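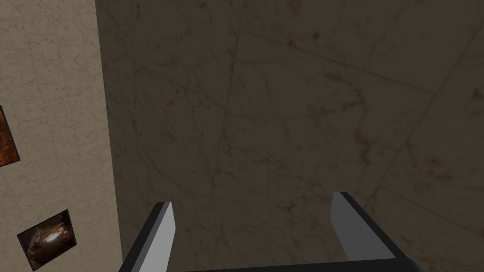

News > Infrastructure > Bridges and Roads

The old road bridge at Famdale will close to trucks in January, and the people who live on the far bank have been told to expect a long winter of detours. The replacement span, 239 meters long, is being built a short walk upstream by Buviven, the contractor that won the job after the first tender fell through.

The site manager met us at the east abutment on 12/17/20, a little after the morning crew had changed over. She has been on the project since the ground survey and asked that her name be left out, as the company prefers to speak through its office.

"The river is the schedule," she said. "We can plan the concrete, we can plan the steel. When the water comes up, we move the barge and we wait."

It came up twice in the fall. The second time, work on the middle pier stopped for six days and a stack of formwork had to be lifted to the bank at night. She said most of the lost time has been made up by casting deck sections in the yard at Pravari, 6 kilometers away, and trucking them in when the pier is ready.

There are 136 people on the payroll at the moment. Many are from the district, and the rest stay in cabins behind the batching plant. Asked whether local hiring had been a condition of the contract, she said it had, but that the crane operators and divers were always going to come from elsewhere.

"You can train a person to tie rebar in a few weeks. Diving is another matter. I had two divers on the last job and I called them both before we had signed anything."

The question people in Famdale ask most is why the old bridge could not be repaired. She has heard it at every public meeting. The bearings are worn out, she said, and the bigger trouble is below the waterline, where the riverbed has dropped at the foot of the west pier. Rock was placed there years ago and much of it has washed downstream.

"I would drive my own car over it tomorrow. I would not send a loaded gravel truck over it every ten minutes."

Cars and the school bus will keep using the old bridge until the new one opens. Trucks will go around by the Caruso road, which adds almost an hour in good weather. Shop owners have complained that deliveries will cost more. She said that was a fair complaint and that the road authority, not the contractor, sets the detour.

She would not give an opening date. The deck has to be joined at midspan before the spring melt — if it is, paving can start as soon as the nights are warm enough.

A horn sounded from the barge and she put her helmet back on. The next section was due from the yard before noon, and the crane was already being moved.

Related
Truck detour by the Caruso road: what drivers need to know
Pravari casting yard adds a night shift
Famdale residents question delivery costs
River levels and the middle pier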